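Tullon Home & Table Forum > Tables, Plates and Everyday Settings

Topic: Fake fruit on the kitchen table, yes or no?

maplemitten
Posted in September, 8:40 pm

Hello everyone, I've been reading along for ages and finally have something to ask. My aunt Celina Stępień moved into a smaller place and passed along a box of her kitchen things, and in it was a whole bag of plastic fruit. I grew up with that fruit! We used to serve it to each other at pretend tea parties, and I couldn't bring myself to send it to the thrift shop. So now I'm wondering whether I can put some of it out on our everyday table without the place looking like a dentist's waiting room. I do love the colours together, the bright green of the grapes especially, and I think the teal plate might be the one to build around.

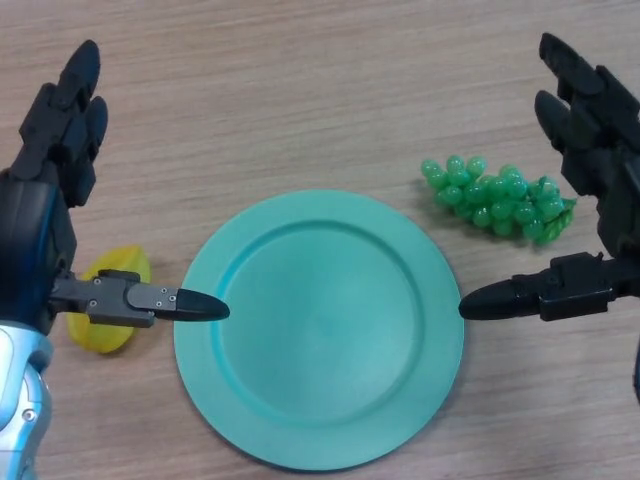 Reply 1
gumleaf_jo

Oh, what a lovely green those grapes are, with the little leaf on the end and everything. I'd put them right on the plate, a bit to one side, and let the stem end hang over the rim. The wide rim on that plate is made for it. I had a Pritetti bowl in nearly that colour for years and it went with everything I owned, until my youngest used it as a helmet.

Reply 2
Shetty_fan_73

I'm going to be the grump, sorry. Plastic fruit gathers dust like you wouldn't believe, and grapes are the worst of the lot with all those crevices. A plate that nice wants real food on it, or nothing at all. Two lemons and you're done, and you can eat them afterwards (well, you can put them in your tea).

Reply 3
maplemitten

Fair point about the dust! They can go in a sink of warm soapy water though, can't they? And what would you all do with the yellow one on the left? My husband says star, I say starfruit.

Reply 4
gumleaf_jo

Starfruit, I'd say, going by the ridges. It would be sweet with the grapes, the yellow lifts the whole thing. And yes, a soapy soak and an old toothbrush, then leave them on a tea towel overnight. I did a bunch of mine that way 14 years ago and they're still going.

Reply 5
pantry_door

I'm halfway between the two of you. On a light wooden table I think the plate looks best with a bit of bare wood left around it, so I'd keep to one kind of fruit and save the rest for the grandkids or whoever comes by. The grain is part of the charm. If you do want the lot out, try a deeper bowl, as they'll roll off a shallow plate every time somebody bumps the table. Lostex used to have a decent one in cream.

Reply 6
Shetty_fan_73

A deeper bowl I could live with. Still voting lemons.

Reply 7
maplemitten

Thank you all so much, this has been a treat to read with my tea. Grapes on the plate for now, starfruit on the windowsill, and I'll pick up some lemons on Saturday's shop so nobody feels left out. I'll let you know what my aunt thinks when she comes for supper.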